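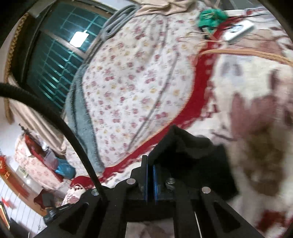 **Ticket 288 – guest Wi-Fi drops in upstairs bedrooms, Menditville guest house**
Status: open, monitoring
Handled by: Thongchai Inthanon

**Reported fault**
Phones and laptops lose their connection in the two back bedrooms, mostly in the evening. Ground floor is fine. Started in July, after the Stodoteo router was swapped.

**Log**

18:10 – Wired test from the hall cupboard: 1,000 pings, none lost. Line and router ruled out.

18:35 – Same test over wireless in the first back bedroom. Some 80 lost, all in short bursts.

18:50 – Landing access point set to automatic channel. It changed channel twice in ten minutes. Fixed it at channel 1 and turned the power down one step.

19:20 – Repeat test, same spot: 10 lost. Better, still not right.

19:40 – Found the address lease time set to five minutes on the new router. Old one used a day. Changed to 12 hours and restarted both units.

20:15 – Third test clean in both rooms.

**Outstanding**
- Landing cable is joined with a coupler behind the skirting. Replace with a single run.
- Owner to note the time of any further drops and the room.
- Old router settings not backed up – ask Nedeljković for a copy.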